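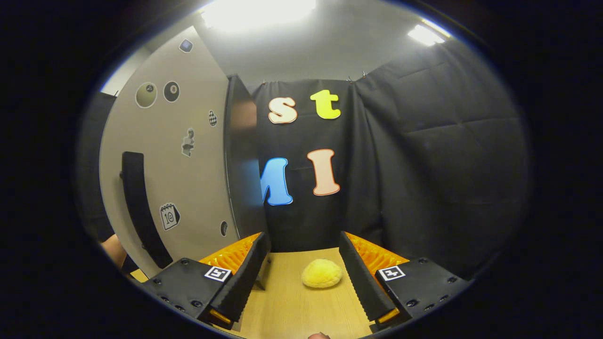
May, after tea

Back on the gunnery tables this morning, the old field artillery ones Eduardo Pangilinan scanned for us. He's done a lovely job, though page 2 has gone in upside down and I read half of it with my head on one side before I thought to turn the thing round!

The Kauppinen battery log gives a range of 2,962 yards for the practice shoot, and the Kemier log has the same shoot at 2,000 dead. Somebody was rounding, or they were writing up different guns – I lean towards different guns, as the handwriting in Kemier is very fussy about everything else. The correction for charge temperature is given as "add 100" in both, no units, thank you very much.

Asked Eduardo whether the Sorard papers have the fuze settings. He thinks they're in the box with the Flitari range maps, which I haven't opened yet.

To do: open the box, redo the drift column (I copied it from the wrong charge, silly me), and ring Eduardo back before he goes home.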